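Hands on at Gritham

The training room at the Grabner works in Gritham used to be a paint store, and on damp mornings it still smells like one. Huguette Charbonneau unlocks it at eight, switches on the heater and sits down at a desk with a joystick on it. Her job is to show a robot arm how to tidy up.

She came here in May from the packing line at Batville, where she had worked for nine years. She had never written a line of computer code and still hasn't. "I move the arm, it remembers the move," she says. "After enough goes it has a try by itself."

Each go is called a demonstration. By the second week of December the room had recorded 1,085 of them, and 353 had been thrown out, mostly because the operator hesitated or knocked something over. The software, called Uvunier, copies bad habits as readily as good ones.

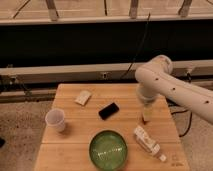
Charbonneau spends longer on the approach than on any other part of a demonstration. New operators hurry towards an object and correct themselves at the last moment, and the arm learns to do the same. She prefers to stop above the thing, check the angle, then go down slowly. A white bottle lying on its side, with the tool hanging over its upper end, is the sort of start she asks for. An upright cup needs a different approach, and a flat black object on a wooden table is harder again, as there is so little to get hold of.

Some tasks are taught by hand instead. The motors are slackened and she guides the wrist herself, which is quicker but tiring on the shoulders. She does no more than four hours of it a day.

The next job on her list is folding cloths. She has asked for a lower chair first.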